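Visit report: Tautahi tableware works and finishing hall, Fleltstead

The Tautahi works in Fleltstead opens its doors to trade visitors twice a year, and I went to the July session. I buy tableware for a group of canteens and small cafes, so my interest was narrow: how the plates and bowls are made, how they stack, and how they hold up after a few hundred trips through a dishwasher. Anyone hoping for notes on the gift shop will have to look elsewhere.

Check-in was at the side entrance on the rail yard side. The main gate is for deliveries only and the sign saying so is small. Visitors were split into groups of 10 and given ear plugs, which were needed in the pressing hall and nowhere else. Our guide was Anum Arain, who runs quality control for the colored ranges.

Clay preparation

The body arrives premixed. Tautahi stopped blending its own clay some years ago, and the old mixing room now holds pallets. The mix is tested for water content on arrival and again before it goes to the presses. A batch outside the limits goes back to the supplier. Arain said returns were rare in winter and more common in summer, when trucks stand in the sun.

Pressing

Flat ware is made on two lines. The older line uses roller heads and a plaster mold; the newer one is a dry press. Dry-pressed plates come out with a more even thickness across the base. Roller-made plates are slightly heavier at the center, which I could confirm with a caliper on the samples table. For a stack of 20 plates the difference adds up, and it matters if your shelving is tight.

Bowls are all made on the roller line. The foot is trimmed in a second step by a worker at a wheel, and the trimmings go back into the mix. The foot on the current bowl is narrower than on the old one. I asked whether this had been done to save clay. The answer was that it was changed so the bowl would sit inside the well of the wide plate.

Glazing and color

The colored ranges are sprayed. Orange is the harder color to hold, and the shade moves if the kiln runs even slightly hot. The blues are more forgiving. Each load has a test tile in the top, middle and bottom of the car, and the three tiles are compared under a lamp before the load is released. The rejected tiles are kept in a drawer, sorted by month. I would have liked more time with that drawer.

Kilns

There are two kilns, one continuous and one batch. The continuous kiln handles white ware. Colored ware goes through the batch kiln, firing number 2682 being in progress on the day, according to the board on the door. Cooling takes longer than firing and cannot be hurried. The room was warm but well ventilated.

The finishing hall

Most of our time was spent in the finishing hall, where pieces are sorted, checked and set out in place settings. A small square table with a pale beige top is kept at one end against a green backdrop. On it are ordinary table items: a bowl on its plate, a second plate beside it, a cup, a lidded glass jar, a fork.
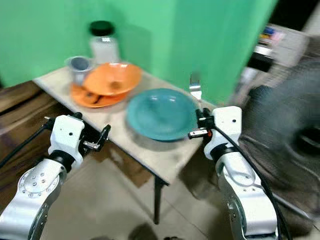

The point of working with a full setting is that faults in one piece often show up only against another. A bowl with a good foot can still rock if the plate under it has a raised center. A small cup set down against a wide rim will lean. The sorting staff check for this by hand, pressing lightly on opposite sides of the bowl and listening. Pieces that click are put aside and measured.

Gloss is checked at the same stage. A glossy plate shows cutlery marks sooner than a satin one, and Tautahi does not hide this in its literature. The scratch test uses a weighted steel fork drawn across the well. After 43 passes the satin sample had faint gray lines that came off with a cream cleaner. The gloss sample had more of them, and two did not come off.

Comparison with Kamik

Our canteens currently use Kamik plates, so I had brought one along. It weighs more than the Tautahi plate of the same diameter and has a thicker rim. The rim chips less in my experience, but the plates take up more height in the rack. Arain measured it and wrote down the figures without comment. I was given a Tautahi plate to take away, and both are now going through our own machine daily.

Packing and dispatch

Packing is in plain cartons with card dividers. Plastic film was dropped last year. Plates are packed on edge, bowls nested with a paper sheet between each. Carton labels give the color, the firing number and the press line, so a bad batch can be traced. Durnari handles transport to the north and has its own loading door.

Practical notes

Closed shoes are required and are checked. The walk is level except for a short ramp before the kilns. The tour ran from 9:30 to a little after noon, with coffee in the finishing hall at the halfway point. Samples can be ordered on the day at trade price, minimum one carton per color. Lead time for orange was given as longer than for the blues.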